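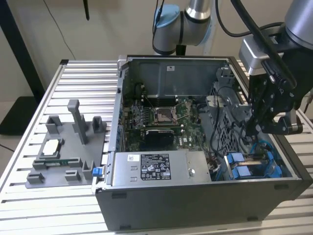
Keeping an old desktop going is a false economy, according to a reader who commented under my February post, and I would be better off putting the money in a jar and buying a new one when the jar was full. The comment was quite long and fairly polite. It also said that I was counting the price of parts and leaving out my own time, which I accept. I said I would answer it properly and then let it slide for months.

For anyone who hasn't read the earlier post, I have a Suvo desktop that I bought second-hand when I moved to this flat. It does my accounts, my letters, the photographs, and the radio in the evenings. I don't play games on it. I had written that I meant to keep it for as long as it would do those things, and that I was tired of replacing machines that had nothing much wrong with them.

The cost comes first. A new desktop that would do what I want was £390 at the Simden shop on the ring road when I last looked, without a screen. You can pay less, but the cheaper ones had less storage than I have already, and I would have needed an external drive as well. Over the time I've had the Suvo I have spent £55 on it. Most of that went on a solid state drive and the rest on memory, both second-hand. I already owned the screwdriver.

The drive made by far the bigger difference. Before that, I used to switch the computer on and go and put the kettle on, and it would still be getting itself ready when I came back. I had put this down to age and assumed the whole thing was worn out. If you have an older computer that still runs from a spinning disk, I would change that before deciding anything else. The extra memory helped when I had a lot of photographs open, and otherwise I can't say I noticed it.

Now the time. The reader suggested I'd lost whole weekends to it. It was two evenings, one of them spent copying files across while I did the ironing. I had a false start with the copying when the old drive went to sleep halfway through, and I had to go back and find the setting that stops it. I also put the side panel back on before checking everything was plugged in, and had to take it off again. That's the sort of thing the comment meant, I think. But a new computer takes an evening or so to set up too, with all the passwords and the printer, and I don't see people counting that.

I don't enjoy this sort of work especially. Some people do, and will read about memory timings for pleasure. I find it about as interesting as descaling the shower head. I look up the one thing I need to know, do it, and forget it again. I keep a sheet of paper in the desk drawer with the date of each change and what the part was, and that sheet has saved me more trouble than anything I've read online. When I went to buy memory I could see what I had without opening the case.

Where I think the reader has a point is on support. At some stage the system software stops getting security updates, and a computer that goes on the internet shouldn't be left like that. Mine had got close. I moved it to a free system over a wet bank holiday, and I didn't find it as hard as I had been told, though I was without a working scanner for a while and had to use the one at the library. I do my banking on it and feel all right about that. If I'd had to have one particular program for work I might have been stuck, and then I would have bought the new machine and not argued.

The program I missed most was Oromau, which I had used for the photographs for years. It doesn't run on the new system. I had albums in it with captions, and the captions turned out to be stored in Oromau's own file and nowhere else. I could get the pictures out without any trouble, but the captions came out as one long text file with numbers down the side. I have been putting them back a few at a time. Some of them I wouldn't have remembered - which aunt's garden it was, or what year the river came over the path. I would have lost those with a new computer just as easily, and perhaps not noticed until much later. If you take one practical thing from this post, check where your captions are kept.

On electricity, the reader said an old desktop costs a fortune to run. I don't have a meter to plug it into, so I can't give a proper answer. It is off at the wall when I'm not using it. I looked at my bills before and after I started using it every evening and couldn't pick it out from the kettle and the oven. If someone has measured one of these I'd be glad to hear what they got.

There is also the matter of what happens to the old one. The last time I replaced a computer I took it to the tip at Baloch, where it went into a cage with a lot of others, several of which looked newer than mine. I don't know what became of them. Some may have been stripped for parts and sold on, and I hope so, given that my own memory came from that kind of seller. But it did strike me that I had thrown out something that worked. I'd wiped the drive and cleaned the case before I took it, and I remember thinking it was an odd thing to clean.

I don't think everybody should do as I do. If your computer is a laptop with the battery swelling, stop using it and get it dealt with. If you depend on it to earn a living and it has started to crash, you probably can't afford to wait and see. A desktop is the easiest case. The parts come apart with one screwdriver, there's room for your hands, and most of them are cheap once they are a few years old.

As for the jar, I do have one, in the form of a savings pot at the bank that I put a bit into every month. It is meant for the computer or the washing machine, whichever goes first. At the moment the washing machine is the one making a noise. It's a grinding sound on the spin, worse with towels, and I've got as far as cleaning the filter. I'll see if the drum is loose at the weekend.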